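**Rundgang Gemeinschaftshaus Bredutberg, Winterprüfung**
Stand: 26. Dezember 2022
Geprüft von: Shiuli Saha, begleitet von Léonie Fleury
Nächster Termin: Februar

Ihr Lieben, wie jedes Jahr bekommt ihr die Liste zwischen den Feiertagen, wenn das Haus still ist und man endlich hört, welche Tür quietscht. Ich habe wieder zu jedem Punkt etwas dazugeschrieben, manchmal mehr, als in die Spalte gepasst hätte (Léonie hat schon geseufzt). Wer nur wissen will, was zu tun ist, sucht nach den leeren Kästchen. Alle anderen holen sich bitte einen Tee.

## 1. Eingang und Flure

- [x] Haustür schließt selbsttätig
- [x] Fußmatte liegt plan in der Vertiefung
- [ ] Flurlicht Obergeschoss, zweite Leuchte von der Treppe aus
- [x] Handlauf fest, beide Seiten
- [ ] Fluchtweg Hofseite frei

Die Haustür geht wunderbar, seit die Firma Saveck den Schließer neu eingestellt hat, man muss sich nicht mehr mit der Schulter dagegenwerfen. Im Obergeschoss flackert die zweite Leuchte, und zwar erst, wenn sie eine Weile brennt, darum hat es vermutlich noch keiner gemeldet. Auf der Hofseite standen wieder der Kinderwagen und zwei Schlitten. Ich verstehe das ja, bei Schnee will man die Dinger nicht erst in den Keller tragen! Aber der Weg muss frei bleiben, auch für eine Nacht. Vorschlag von Léonie: Wir räumen die Nische neben dem Zählerkasten aus, dort passt alles hin, sobald das alte Regal weg ist.

## 2. Brandschutz

- [x] Feuerlöscher Erdgeschoss, Plombe unversehrt, Druck im grünen Bereich
- [x] Feuerlöscher Obergeschoss, dito
- [ ] Löschdecke Küche
- [x] Rauchmelder: alle 6 per Prüftaste ausgelöst
- [x] Aushang Notrufnummern lesbar

Die Melder haben alle brav gepiept, und der im Saal hat mich trotz Vorwarnung fast von der Leiter geholt. Die Löschdecke hängt noch an ihrem Platz, aber jemand hat sie einmal herausgezogen und dann locker wieder hineingestopft. So bekommt man sie im Ernstfall nicht mit einem Griff heraus. Ich bestelle eine neue mit, wenn ich ohnehin bei Armont die Ersatzbatterien hole. Bitte nicht selbst neu falten, das hatten wir vorletzten Winter, und das Ergebnis war ein Knoten.

## 3. Elektrik

- [x] FI-Schalter ausgelöst und wieder eingeschaltet
- [x] Steckdosen Saal, Sichtprüfung
- [ ] Verlängerungskabel Bühne
- [x] Heizlüfter, Aufkleber mit 2000 W lesbar, Kabel ohne Schäden
- [ ] Prüfplakette Wasserkocher

Bitte den Heizlüfter nur direkt an die Wandsteckdose und niemals an die Leiste hinter der Bühne, auch wenn es dort am kältesten ist. Das lange Verlängerungskabel hat kurz vor dem Stecker eine Quetschstelle. Ich habe rotes Klebeband darum gewickelt und es in den Werkzeugschrank gelegt, benutzt wird es nicht mehr. Am Wasserkocher ist die Plakette verschwunden, abgelöst vom Dampf, nehme ich an. Er kommt beim nächsten Durchgang mit auf den Tisch.

## 4. Küche und Vorräte

- [x] Kühlschrank, Türdichtung sauber und anliegend
- [x] Herdknöpfe vollzählig
- [ ] Vorratsschrank, offene Packungen umgefüllt
- [ ] Allergenliste zum Mitbringbuffet
- [x] Putzmittel getrennt von Lebensmitteln gelagert

Zur Küche muss ich etwas ausholen. Über die Feiertage bleibt immer so viel Gutes liegen, und das freut mich jedes Mal, denn es zeigt ja, wie gern hier geteilt wird. Angebrochenes Mehl, Nüsse und Haferflocken bitte trotzdem in die Schraubgläser und mit Datum auf Kreppband. Kuchen und Gebäck bleiben in der Tüte oder unter der Haube. Und was auf dem Tisch stehen bleibt, gehört abends in den Schrank. Wir hatten im Herbst Mäuse, und ich möchte sie nicht persönlich wieder einladen.

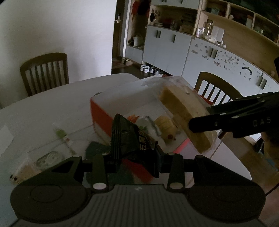
*Zu Punkt 4: Kuchen oder Brot in der Klarsichttüte, daneben ein Tütchen mit chinesischer Aufschrift.*

Für die Allergenliste gilt: Was verpackt mitgebracht wird, behält seine Verpackung, bis alles aufgegessen ist. Steht die Zutatenliste in einer Sprache, die nicht alle am Tisch lesen, schreibt bitte einen kleinen Zettel dazu, Stichworte genügen völlig: Nüsse, Sesam, Milch, Ei, Weizen, Soja. Familie Fang hat das beim letzten Buffet so schön gemacht, mit Kärtchen an Wäscheklammern, dass ich die Klammern gleich in die Besteckschublade gelegt habe. Nehmt sie euch, dafür sind sie da.

## 5. Saal und Möbel

- [x] Klapptische, Verriegelung
- [ ] Stapelstühle, Gummifüße
- [x] Fenstergriffe
- [x] Vorhangschiene

An der Tafel hängt jetzt wieder gut lesbar, was das Stuhllager tragen darf: 400 kg je Podest, mehr nicht. Bei den Stühlen fehlen etliche Gummifüße, das hört man auf dem Parkett sofort, und man sieht es leider auch. Ein Beutel mit Ersatzfüßen liegt beim Werkzeug. Sie gehen etwas streng drauf, mit warmem Wasser klappt es besser. Die Fenstergriffe hat Léonie alle einzeln durchprobiert und dabei das Fenster zur Linde wieder gangbar bekommen. Ein Riesendank dafür!

## 6. Außenbereich

- [x] Streugut aufgefüllt
- [x] Dachrinne, Sichtprüfung vom Boden aus
- [ ] Bewegungsmelder am Fahrradständer
- [ ] Zweite Stufe zum Garten

Die Stufe wackelt. Noch nicht schlimm, aber nach dem nächsten Frost vermutlich doch, deshalb steht dort vorerst der umgedrehte Blumenkübel. Der Bewegungsmelder springt nur an, wenn man direkt vor ihm winkt. Saveck schaut es sich gemeinsam mit der Flurleuchte an, dann zahlen wir die Anfahrt nur einmal. Das Angebot für beides liegt bei 252 Euro, es hängt im Büro an der Pinnwand. Einwände bitte direkt darunter notieren.

## Offene Punkte und wer sich kümmert

| Punkt | Wer | Bis |
|---|---|---|
| Hofseite freiräumen, Nische leeren | Léonie | sofort |
| Löschdecke ersetzen | Shiuli | nächste Bestellung |
| Flurleuchte, Bewegungsmelder | Saveck | Februar |
| Verlängerungskabel neu kaufen | Shiuli | nächste Bestellung |
| Wasserkocher prüfen | Shiuli | Februar |
| Vorräte umfüllen, Allergenliste | Küchengruppe | vor dem nächsten Buffet |
| Gummifüße Stühle | noch offen | Februar |
| Gartenstufe | noch offen | Februar |

Für die beiden offenen Zeilen tragt euch gern mit Bleistift ein, die Stühle schafft man zu zweit an einem Nachmittag, und ich bringe Kekse mit. Der Schlüssel zum Werkzeugschrank hängt jetzt links vom Sicherungskasten.

Herzlich
Shiuli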